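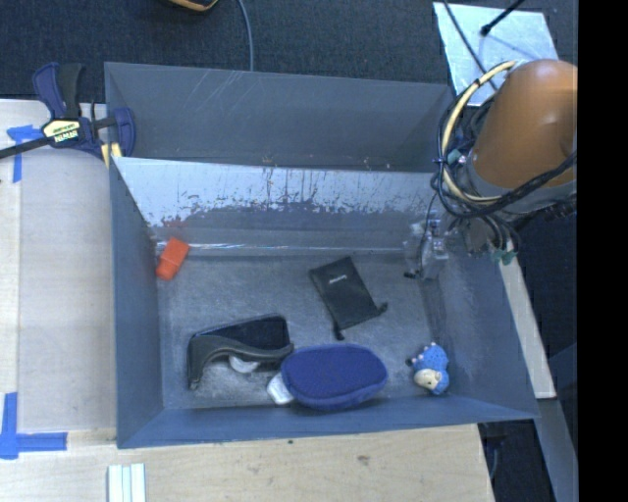

The Small Things Bin at Ernden

Welcome to the gallery of our exchange room in Ernden. The room is open each evening from November until spring. People bring small things which they do not need anymore, and other people take them home. It costs no money. We began with 27 objects on one shelf, and by the end of last winter 910 objects had passed through our notebook.

Most of our things stand on the shelves, but the bins are what visitors like the most. The gray bin is for pouches, cases, toys and everything which does not have a pair or a box. It is old and it has many scratches, and we do not want to change it.

Drawstring pouch, black and flat, with a line of small white letters. Pouches of this kind leave us very quickly. People use them for chargers, for shoes of a child, or for the pieces of a board game which has lost its box.

Blue oval case. The fabric has a texture that is nice for the fingers, and there is a raised border along the outline. I would keep sewing things in a case of this form, but each person has her own idea.

Open case, black. We ask you to leave cases open when you put them in the bin, so that the next visitor sees the inside at once. Please look also under them, because small white things like to hide there.

Small blue toy. Soft toys are welcome if they are washed before. We can take only small ones in this bin. The big ones go to the shelf near the window, where they have more place to sit.

Orange-red piece. It has a wider part and a more narrow part, and it is the brightest thing in the bin. Children usually go to such colors first.

How to bring your things

Please bring no more than one bag for each visit. One object should not weigh more than 700 grams if it goes in the bin, as heavy things can damage the soft ones. For glass and for kitchen knives we have a separate table, please ask us.

The next gallery will show the book corner, which came to us from the Batosmont reading room together with its shelves. There are some 600 books and we are still putting them in order by language.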